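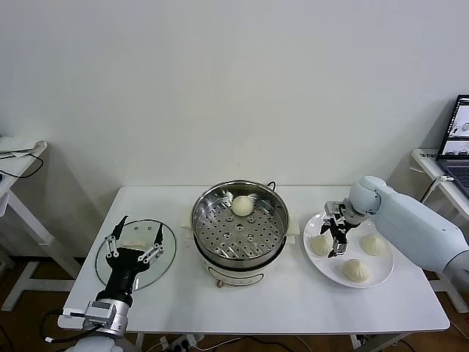
La mesa del bollito, puerta abierta en Gresenari, agosto.

Escribo en el tren, con el cuaderno en las rodillas, así que la letra sale como sale. Luego lo paso al blog si no me duermo.

Puertas abiertas en Gresenari. Llevaba apuntada desde junio y casi no voy, por el calor y por la pereza de los dos transbordos. Al final sí. Llegué tarde, claro. La charla de bienvenida empezada, la sala llena, gente de pie al fondo. Me dieron una pegatina con el número 70 y una botellita de agua. La pegatina se me cayó en el pasillo, no la volví a ver.

De la charla poca cosa. Un señor de Hinrichs con diapositivas de letra diminuta – paletizado, ciclos, mantenimiento, más ciclos. Repitió «cocina asistida» tantas veces que dejé de oírlo. Apunté solo una frase, que en un almacén la caja siempre es la misma caja y en una cocina nunca hay dos panes iguales. Bien. Lo demás se me fue mirando el móvil, lo confieso.

Luego nos repartieron en grupos. El mío, 19 personas, dos niños incluidos y un matrimonio que discutía en voz baja por el aparcamiento. Tres paradas: el brazo grande detrás de la reja (Iklow), la mesa de los bollos (Sellano) y una sala con paneles que nos saltamos porque íbamos mal de hora.

El brazo de Iklow impresiona por el ruido más que nada. Mueve sacos. Los coge, los gira, los deja. Siete minutos de eso y ya has visto todo lo que hay. Los niños encantados, pedían otro saco. Yo con dolor de pies, sandalias nuevas, error mío.

Y la mesa de los bollos, a la que venía. Me la imaginaba enorme, de feria, con luces. Es una mesa blanca pegada a la pared y ya. Vaporera eléctrica en medio, tapa de cristal a un lado, plato al otro. Dos brazos, uno por cada lado, y las manos no son iguales: la de la tapa tiene varios dedos, negros, muy abiertos, y la del plato es una pinza de dos. Pregunté por qué distintas. Me dijeron que la de muchos dedos la están probando con pomos y asas y que la pinza la conocen mejor. O eso entendí, la chica hablaba rápido y yo escribo despacio.

Saqué la foto con tres bollos en el plato y uno todavía en la vaporera, al fondo de la cesta, solo. La pinza bajada entre dos de los del plato. Me gusta mucho ese bollo solo, no sé. Lo miro ahora en el móvil y me da hambre. Los del plato tienen el pliegue retorcido arriba, como los que compraba con mi hermana al lado de la academia de inglés, los sábados no, entre semana, a la salida. Aquellos llevaban cerdo. De estos no supe el relleno y me quedé con las ganas de preguntar, había un hombre delante que acaparaba.

El hombre quería saber la fuerza de la pinza en newtons. Luego la marca de los motores. Luego si eso lo podía comprar un restaurante. Le dijeron que no, que todavía no. Insistió. Le dijeron que no otra vez.

Lo que sí pregunté yo:

– si el bollo se aplasta. A veces, al principio muchos. Les quedaba la marca de los dedos en la masa y esos se los comían ellos.

– si la tapa la pone y la quita. Las dos cosas, y poner es peor que quitar. Si no cae bien en el borde se queda bailando.

– si el vapor molesta. Sí. Empaña y confunde. No me explicaron más, se acababa el turno.

– cuántas veces seguidas les ha salido bien. Aquí se rieron. Me dijeron que el objetivo es llegar a 100 sin que nadie toque nada y que no me iban a decir por cuál van.

Me cayó bien esa respuesta.

A la derecha había un portátil abierto en otra mesita, con imágenes en la pantalla. Quise acercarme y me pararon con mucha educación, que había cables en el suelo. Y los había, la regleta llena, debajo de la mesa. En casa mi regleta está igual y ahí no para nadie a nadie.

Qué más. Que es lento, muy lento. Yo venía de los vídeos de internet, que ahora sospecho que van acelerados todos. En directo hay mucha espera y la gente se pone a hablar de otra cosa, una señora a mi lado contó entera una operación de rodilla. Y de pronto se mueve el brazo y nos callamos todos a la vez, hasta los niños. Eso no me pasó con los sacos. Con los sacos se veía que iba a salir. Con un bollo una se pone nerviosa de verdad, sufres por el bollo.

Me acordé de mamá en la cocina, de la tapa de la olla exprés que no cerraba nunca a la primera y le daba un golpe con la palma. Tenía que haberlo contado allí. Me dio verguenza.

Después, merienda. Horchata tibia, unas pastas. Bollos no, y no fui la única que lo comentó. Cogí dos folletos, el de Sellano y el de Hinrichs, el segundo ya está en la papelera de la estación. El de Sellano lo guardo por la parte de atrás, que trae una lista de recetas que quieren probar: arroz, verduras, huevos cocidos. Huevos cocidos! Con esa pinza. Ahí sí que pago entrada.

Cosas para acordarme:
Escribir a la dirección del folleto y preguntar si repiten en otoño.
Preguntar el relleno.
No volver a llevar las sandalias nuevas a nada donde haya que estar de pie.
Buscar si la vaporera eléctrica pequeña cuesta mucho, la mia de bambú está quemada por abajo desde Navidad.

Las ocho y veinte. El tren parado otra vez en medio del campo, sin aviso ni nada, y el aire acondicionado que va y viene. El señor de enfrente duerme con la boca abierta. Tengo la pierna derecha dormida tambien. Ceno lo que haya, creo que queda tortilla, y mañana miro si el súper chino de la avenida tiene bollos congelados de los retorcidos. Si hay, compro dos bolsas.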